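家庭零散小物件纸箱收纳方式的比较与改进
课程设计报告

提交日期:2018年11月5日

摘要
本报告以家庭客厅中的零散小物件为对象,比较了直接散放、无隔断纸箱直立收纳和有隔断纸箱收纳三种方式在取放时间、倾倒次数和空间占用方面的差异。试验用纸箱为白色瓦楞纸箱,放置于客厅圆桌上。结果表明,在物件数量较少、每日取用频繁的条件下,无隔断纸箱直立收纳的取放时间最短;物件数量增加后,有隔断纸箱的倾倒次数明显较低。

关键词:家庭收纳;瓦楞纸箱;小物件;取放时间

1 引言
客厅是家庭中物品流动最频繁的房间。牙签、小瓶调料、小包装食品、笔、发饰一类物件体积小、形状差异大,通常没有固定位置,使用后随手放在桌面或电视柜上。此类物件单件占用面积很小,累积后却使台面难以清洁,查找时间也随之增加。

市售收纳盒多按单一品类设计,例如笔筒、调料架、首饰盒,对混合品类的适应性较差。快递纸箱在家庭中容易获得,尺寸多样,可裁切,损坏后可直接更换。本课题据此提出以下问题:不购置专用收纳盒,仅使用纸箱,能否满足客厅混合小物件的日常收纳要求。

2 试验条件与材料
2.1 场地
试验在一间普通住宅的客厅内进行。客厅铺深棕色木地板,靠墙为带抽屉的弧形长电视柜,另有一个白色高储物柜,部分层板为开放式。电视柜台面已有路由器、小纸盒和包装食品等物品,可利用的连续台面有限,因此收纳箱不放在电视柜上,改放于铺有花纹桌布的圆桌。

2.2 纸箱
纸箱分为甲、乙两种,均为白色瓦楞纸箱,上沿开口。甲箱不设隔断,乙箱用同类纸板裁成十字隔断后插入箱内,隔断与箱壁之间不使用胶水,便于拆卸。箱体来源有两处:一部分为Wilach网店的发货包装,另一部分购自Amberg文具店。两处来源的纸箱外形相近,试验中不作区分。

2.3 物件
物件按形状分为四类:
(1)柱状类:牙签罐、小瓶;
(2)扁平类:软包装或硬盒包装的小件食品、便签;
(3)异形类:心形小盒、夹子、钥匙圈;
(4)细长类:笔、筷子、细棒。

3 试验方法
3.1 摆放规则
柱状类物件直立放置,标签朝向使用者一侧。扁平类物件斜靠箱壁,不平铺箱底。异形类物件放在柱状物旁边的空隙处。细长类物件靠内壁角落竖放。规则在试验开始前张贴于圆桌旁,整个试验期间不作修改。

3.2 测量项目
取放时间:从手离开桌沿开始计时,取出指定物件后放回原处,手回到桌沿时停止。每种收纳方式各测200次,取放对象由抽签决定。
倾倒次数:取放过程中,任一非指定物件由直立变为倒伏,记为一次。
空间占用:以物件或箱体在桌面上的外轮廓面积计。散放时,外轮廓取包围全部物件的最小矩形。

3.3 记录方式
计时使用手机秒表,由一人操作、一人记录。数据录入Plullum表格,每10次取放为一组,组间恢复初始摆放,避免前一组的位移影响后一组。计时误差主要来自按键延迟,三种方式误差来源相同,不作修正。

4 结果
4.1 取放时间
物件较少时,甲箱的取放时间短于乙箱和散放。主要原因是乙箱隔断上沿与箱口接近,手指进入格内时需调整方向,取异形类物件时尤为明显。散放时取出动作较快,但放回原处需要确认位置,总时间反而较长。

4.2 倾倒次数
三种方式均以柱状类物件倾倒最多。散放时瓶罐之间没有支撑,桌布有褶皱时更易失稳。甲箱中,倾倒多发生在抽出斜靠的扁平包装之后,失去支撑的小瓶随之歪倒。乙箱由于各格独立,相邻物件之间基本不发生连带倾倒。物件数量增加后,甲箱的倾倒次数上升较快,乙箱变化不大。

4.3 空间占用
散放时外轮廓面积为537平方厘米,全部测量中最大。甲箱与乙箱外廓相同,面积小于散放。放入箱内后,桌面其余部分可正常使用,清洁时只需移动一个箱体。

5 讨论
5.1 可见性
使用纸箱后,查找依赖俯视。站立时箱内物件均可辨认,坐姿时靠近使用者一侧的物件被箱壁遮挡。将较高的物件置于中部、较矮的物件靠近后壁,并不利于坐姿取用;反向排列时,高物件又会遮挡后方。折中的做法是降低前壁高度,形成前低后高的斜口。

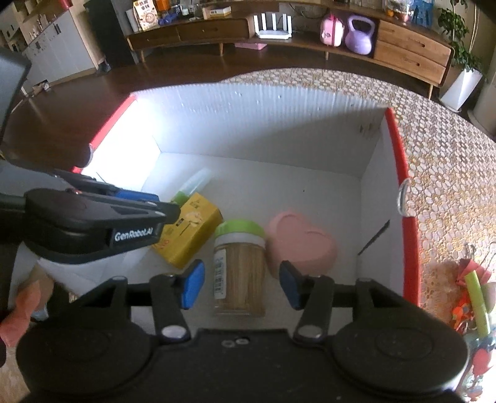

5.2 光线
圆桌受光方向较固定,箱壁会在箱底形成阴影。深色细长物件处于阴影一侧时辨认较慢,浅色和鲜艳包装受影响较小。建议将深色物件放在受光较好的一侧,或将箱体旋转后再确定各类物件的位置。

5.3 标签朝向
摆放规则要求标签朝向使用者,实际执行时,透明罐体可直接看到内容物,标签作用不大。不透明的小瓶和小盒仍需依靠标签或盖子颜色区分。规则可简化为:仅对不透明容器规定朝向。

5.4 纸箱耐久性
箱口上沿是最先变形的部位。试验从9月持续至报告提交前,甲箱上沿出现轻微外翻,箱底无明显变化。乙箱的隔断插槽处有起毛现象,重新裁切后可继续使用。受潮条件下的性能未测试,厨房水槽附近不宜直接套用本结果。

5.5 问卷
试验后发放简短问卷,回收有效问卷94份。问卷内容为是否愿意在客厅使用纸箱收纳以及不愿意的理由。不愿意的理由集中在外观,其次为担心积灰。有意见提出加盖,但加盖会增加开合动作,与频繁取用的前提相冲突,本课题未采用。Jin牌布面收纳筐在问卷中被多次提及,其软壁对直立瓶罐的支撑情况可作为后续比较对象。

6 结论
(1)物件较少且每日多次取用时,采用无隔断纸箱,柱状物直立,扁平物斜靠。
(2)物件较多时,采用可拆卸十字隔断,隔断高度应低于箱口,以减少对手指的阻挡。
(3)前壁宜裁低,以改善坐姿下的可见性。
(4)以上结果限于干燥台面和轻质小物件,玻璃瓶等较重物件需另行试验。

7 后续工作
拟对前壁裁切高度分级测试,并加入布面收纳筐对照组。隔断改用厚度较大的纸板,插槽宽度按纸板实测厚度确定。问卷中增加使用人年龄一项,以便分析儿童取放时的倾倒情况。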